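Open Afternoon at Fluma: Two Arms, One Floor and Many Cans

In July, 14 o'clock, our members' group went to the open afternoon at Fluma, the small robotics company on the second floor of the old Bramel building. I want to write down what we saw while it is still fresh, also for the members who could not get a place. The list was full very quickly. We were 62 visitors, divided in groups of 8, and each group had its own turn in front of the big screen.

Our host was Ekaette Adeleke, who leads the simulation work. She began without slides, and I was thankful for this. The robot we came to see has two arms, and on this afternoon it was working in a simulated living room. The team calls this room Flollwood. The task is tidying: there are small things lying on the floor, and the robot should put them in a round container. A person in the next room was steering both arms, and we could follow everything from the robot's own point of view.

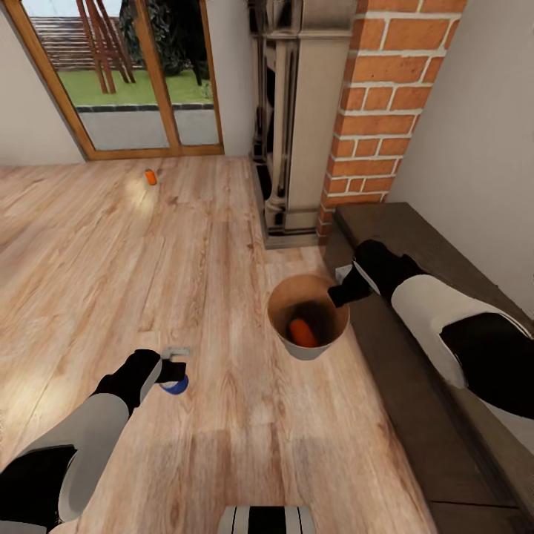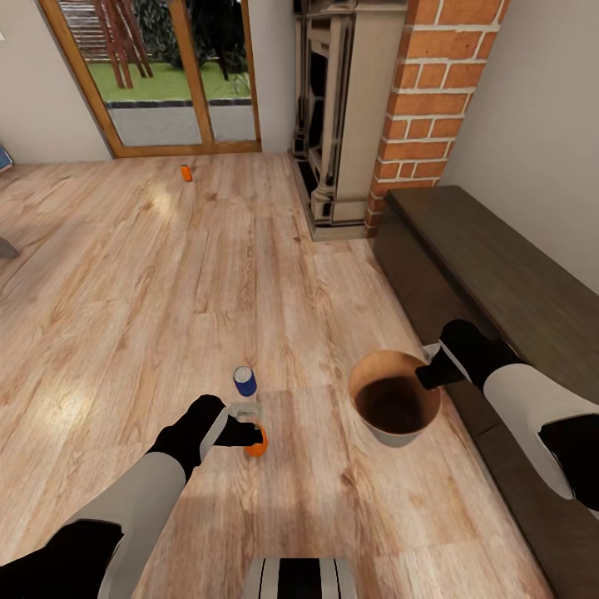
Ekaette explained that her team chose the floor on purpose. Most of their earlier tests were done on tables, and the arms became quite good there. When you work on the floor, the arms must reach down and forward, and the body of the robot is always near to the things it wants to pick up. She asked us to look at the orange can standing by itself farther back on the planks. A target like this one, she said, is a good question for the person steering — should you drive the robot closer, or first finish what is near the grippers? Our group had different opinions, and the discussion became so lively that the next group had to wait at the door.

After the demonstration there was time for questions. Somebody wanted to know why they put so much care into the brick chimney and the garden behind the glass door, when the robot only has to tidy. The answer was that a real home is full of patterns and light, and a program trained only in plain rooms can be confused by them later. Another visitor asked how many tidying runs are saved until now. It is 241, and all of them in the Flollwood room. The next room, with the name Ticona, will be a kitchen.

Two of us were also allowed to try the controls. I was one of them, and I must report that I closed the gripper on air again and again before I caught my first can. It is more difficult than it looks from the chair — the hand wants to hurry and the arm does not like this.

Fluma plans to repeat the open afternoon in autumn. If you would like to come, please write your name on the list at our front desk, and note there if you want to try the controls.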